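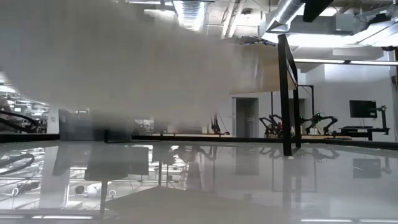
Reading time: 1 min

Start small when arms take over part of a job. At Zullon we gave them table clearing and left the rest of the shift alone.

1. Ask the people who do the job now. Honeylyn Magbanua wrote our first task list.
2. Set out a mixed table - plates, bowls, a board - and agree where each item should end up.

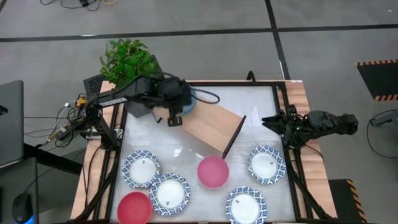
3. Run it 100 times before changing anyone's rota.
4. Write down the new duties. Ours are resetting, checking and stopping the arms, and they go on the rota as paid hours.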